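Wumport 卖家使用手册
第四章 发布二手汽车配件的求购与报价 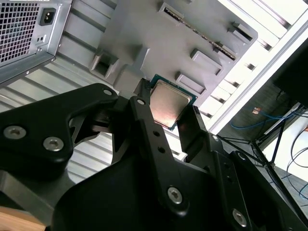

图 4-1 夹爪夹持一枚带银灰色金属顶盖的方形处理器

适用范围:已经通过审核的拆车件商家账户。个人买家请看第二章。本章的步骤以 Wumport 网页版为准,手机版的按钮位置稍有不同,但是名称一样。

4.1 开始之前

请先准备好下面的资料:
- 商家编号(在"我的账户"页面右上角);
- 仓库地址和联系电话;
- 配件的原厂编号,或者车辆的车架号;
- 每件配件至少 2 张照片,一张拍整体,一张拍编号或标签。

如果您的库存放在 Nitix 库存软件里,可以直接跳到 4.4 节,用文件导入。

注意:没有原厂编号的配件也可以发布,但是系统不会把它自动匹配给买家,买家只能通过搜索找到它。

4.2 设置接收求购的范围

1. 登录后,点击左边菜单的"求购设置"。
2. 在"品牌"一栏勾选您有库存的汽车品牌。请不要全部勾选。勾选太多的商家每天会收到很多不相关的求购,回复率也会因此下降。
3. 在"配件类别"一栏选择大类,例如车身外观、底盘、发动机、电器、内饰。点击大类左边的小三角,可以展开小类。
4. 在"送货范围"一栏填写您愿意发货的地区。只接受自提的商家,请选择"仅自提"。
5. 点击"保存"。新的设置在 15 分钟以后生效。

说明:设置生效以前已经收到的求购不会被删除,您仍然可以对它们报价。

注意:车门、机盖、保险杠这类大件,运费和小件差别很大。建议为大件另外建立一条送货规则。方法是在"送货范围"下面点击"增加规则",再选择类别"大件"。

4.3 对一条求购报价

1. 打开"收件箱",选择一条状态为"等待报价"的求购。
2. 核对买家填写的车型、年份和车架号。如果三者不一致,请先点击"询问买家",等买家回答以后再报价。
3. 在"价格"栏填写配件的价格。运费写在下面单独的一栏,两个数字不要加在一起。
4. 在"成色"栏选择 A、B 或者 C。
 A:表面没有明显的划痕,安装点完整。
 B:有划痕或小的凹陷,不影响安装。
 C:需要修理或喷漆以后才能使用。
5. 在"质保"栏选择质保的期限。如果不提供质保,必须选择"无质保",这一栏不能空着。
6. 上传照片。照片应当是这一件配件本身的,不可以使用同型号其他配件的照片。
7. 点击"预览",检查没有错误以后,点击"发送报价"。

报价发送以后,在买家接受之前,您可以修改价格,但是只能往低改。如果需要提高价格,请撤回这次报价,再重新发送。

警告:安全气囊、安全带预紧器和含有制冷剂的部件,有的地区不允许二手销售,有的地区对运输有特别的规定。发布以前,请确认您所在地区和买家所在地区的规定。违反规定的报价会被删除,账户可能被暂停。

4.4 用文件导入库存

网页版每次可以导入最多 3,000 行。超过这个数目,请把文件分成几份,一份一份导入。

1. 在 Nitix 里打开"导出",格式选择 CSV,编码选择 UTF-8。
2. 回到 Wumport,点击"库存",再点击"从文件导入"。
3. 选择文件。系统会显示前几行的内容,请检查每一列的名称是不是对应正确。
4. 如果某一列没有对应上,点击列名,在下拉菜单里选择正确的名称。
5. 点击"开始导入"。导入的时候请不要关闭页面。
6. 导入完成以后,下载结果报告。报告里标为"跳过"的行没有进入库存。

说明:用 Excel 打开 CSV 文件再保存,原厂编号开头的零常常会丢失。请先把这一列设为"文本"格式,再进行编辑。

出现错误代码 77,表示文件里有重复的内部编号。请在报告里找到重复的行,修改其中一个编号,然后只导入修改过的行。整个文件再导入一次,会使照片的链接全部重置。

4.5 发货和运单

买家付款以后,求购的状态变为"等待发货"。

1. 点击"打印运单"。系统默认使用 Mahuika 物流的运单格式。
2. 使用其他物流公司时,请选择"手工填写",并输入运单号码。
3. 包装前,把油液放干净,并且用塑料袋封好接口。
4. 在配件上写内部编号,最好用油性笔写在不显眼的位置。买家退货时,仓库要用这个编号核对是不是原来的那一件。
5. 点击"已发货"。买家会收到一封邮件。

注意:玻璃和车灯必须使用硬纸箱,四面都要有填充物。只用气泡膜包装的玻璃,破损以后不能申请赔偿。

4.6 常见问题

收件箱里没有新的求购
检查"求购设置"里的品牌是否已经保存,以及账户是否处于"假期模式"。假期模式不会自动结束,需要手动关闭。

照片上传失败
照片的格式应为 JPG 或 PNG。用苹果手机拍的照片有时是 HEIC 格式,需要先转换。

买家说配件装不上
请先让买家提供旧配件编号的照片,和您发出的编号进行比较。编号一样时,按质保处理;编号不一样,而且买家填写的车架号有错误时,退货的运费由买家承担。

找不到 Wulico 收款选项
从 4 月开始,Wulico 收款只对完成企业认证的账户开放。认证入口在"我的账户"下面的"收款方式"。

本章修订:Eoin Madigan
修订日期:2026年9月30日
下一章:第五章 退货与质保申请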